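Bin bag on a hook wins over Cukham's shared offices

A low-cost answer to the oldest argument in office life has been adopted at the Quintela building in Cukham, where tenants have agreed that the next bin bag should hang on the wall above the bin, in plain sight, at all times.

The arrangement needs one white adhesive hook and one black bag, knotted at the top. It began in a carpeted corner on the ground floor and was approved for the whole building on Thursday.

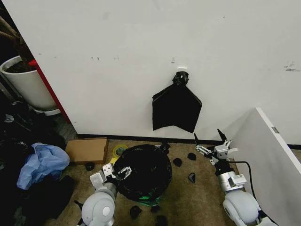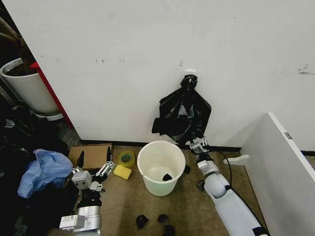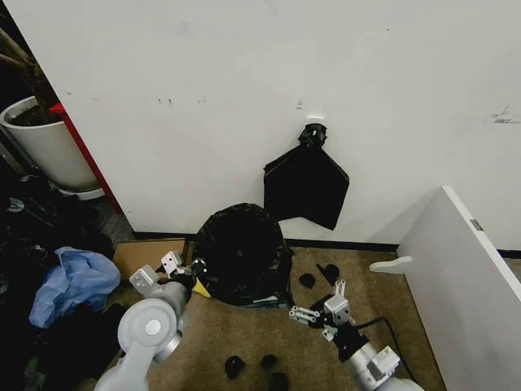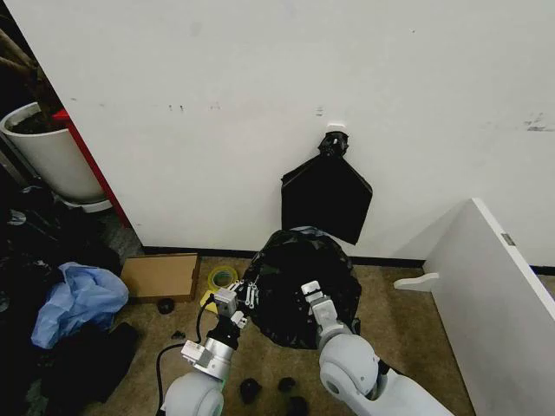 A black bag hangs from the hook in all four pictures.

Until this summer the rolls of spare bags lived in a locked cupboard on the second floor. Anyone who emptied a bin was expected to fetch the key, climb the stairs, take a bag and sign for it. In practice people tended to carry the full bag out with great ceremony and leave the rest to whoever came next, who would usually drop a teabag into the bare bucket and say nothing.

Holtuvow, the firm that manages the building, had already made two attempts at a cure. The first was a rota, which was laminated. The second was an email to all 744 keyholders headed "Bins — a gentle reminder", followed a week later by one headed "Bins". Neither is thought to have changed anybody's behaviour, although the second did produce a lively correspondence about the dishwasher.

The hook went up in June. Under the new rules, whoever takes out a full bag lines the bin with the one on the wall and hangs a fresh one in its place. An empty hook is now regarded as evidence, and has so far led to one formal complaint and a good deal of staring.

Holtuvow has ordered 600 hooks, far more than the building has bins. A spokesperson said the hooks were cheaper by the box and that the remainder would go to the company's other site in Fosivville, "where they have their own problems". The order also includes 2000 black bags, which should last until spring if people stop using them to cover bicycles.

There has been some resistance. Tenants on the top floor asked whether the bags might be hung somewhere less prominent, as visitors had taken one for an artwork and wanted to know who it was by. A proposal to put it inside a cupboard was considered and rejected, on the grounds that this was where everything had started.

Others have asked about the walls. Holtuvow says the adhesive comes away cleanly when pulled slowly downwards, and that repainting is planned in any case, as it has been for 6 years.

The scheme will be reviewed in August. Tenants who would like a hook before then should apply at the front desk, where there is a form. Food waste is not covered by the new rules and should continue to go in the caddy by the back door, with the lid shut.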